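Review: Sakomo Desk Scanner for court and council papers
By Hamish Matheson
24/02/2018

I cover the magistrates court and the council in Fimthorpe, and most of what I work from is paper. Charge sheets, bail notices, agendas, the occasional petition. The clerk lets reporters copy documents at the counter but won't let them leave the building, so I bought the Sakomo in January.

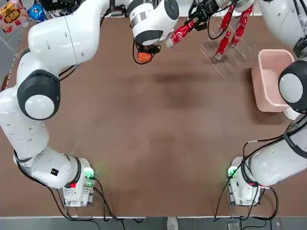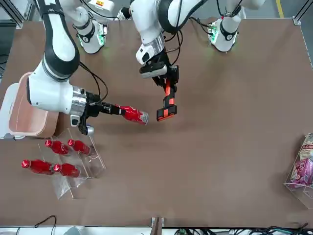

The scanner folds flat and weighs less than a hardback book. It runs off a laptop, with no power brick. A letter-size page takes 9 seconds in black and white and longer in color. I scanned a 14-page charge file at the counter while the clerk waited, and she didn't complain.

Text recognition is good on typed pages. Names came through correctly in every file I tried except one, where a faint fax copy turned "Carnegie" into "Camegle." Handwriting is hopeless. Magistrates' notes have to be typed out by hand, same as before. Stamps over text also confuse it, and court papers have a lot of stamps.

The software is the weak part. It wants you to make an account before the first scan, and it names every file with a string of numbers. I had 2077 pages in one folder before I found the setting that lets you use the date and a case name. Search works well once that is done. I found a quote from a council budget hearing in less time than it would take to open the filing cabinet.

I used a Billau portable before this one. The Billau is faster and quieter, but it feeds pages through a roller and chewed up two exhibits lists. The Sakomo scans from above, so stapled papers can stay stapled.

It costs $90. The cable is too short for most counters, so buy a longer one. Mine has had daily use for a month and the hinge is still tight.

Four stars out of five.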